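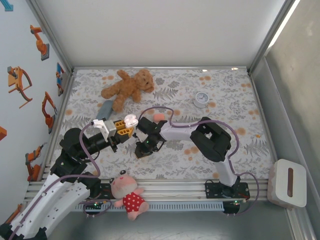 Fig. 1. Two-arm cell, fern cloth, left gripper at the white flower-shaped piece.

Week 8 notes: What a demonstration does and does not teach

Reading: the Grireo handout, first half. Skip the part on hardware costs.

We start from a claim you will hear a lot: show the robot the task enough times and it will learn the task. I want you to doubt every word of it, starting with "the task." An operator driving two arms by remote control has a goal in mind. The log has joint angles, gripper openings and video. The goal is not in the log. Whatever we train has to guess it.

Look at how much lies on the cloth in Fig. 1: bear, clock, gray block, small peach-colored piece. A person knows at once which of these matter for a given job. A policy may decide that the bear's leg is a landmark. Move the bear and find out.

Dorian Besnard's set from February has 291 demonstrations. He threw out 19 for operator error. Ask what counted as an error. Pauses stayed in, and so did second tries at a grasp, so the model is being taught to pause and to miss. Maybe that helps it recover. I have not seen a test that shows it.

On numbers: Wanard talks of some 2,000 demonstrations as if size settled the matter. If one person did them all on one cloth, you have one person's habits many times over.

Hand guiding versus remote control. Guiding by hand lets you feel contact, but your own arms get into the video. Remote control keeps you out of view and often takes the feel away. Stundik calls its leader arms "natural." Try them before you repeat that.

For section: bring one demonstration you would throw out and be ready to defend the choice. McKinnon group goes first. Write your rule down before you watch the clips.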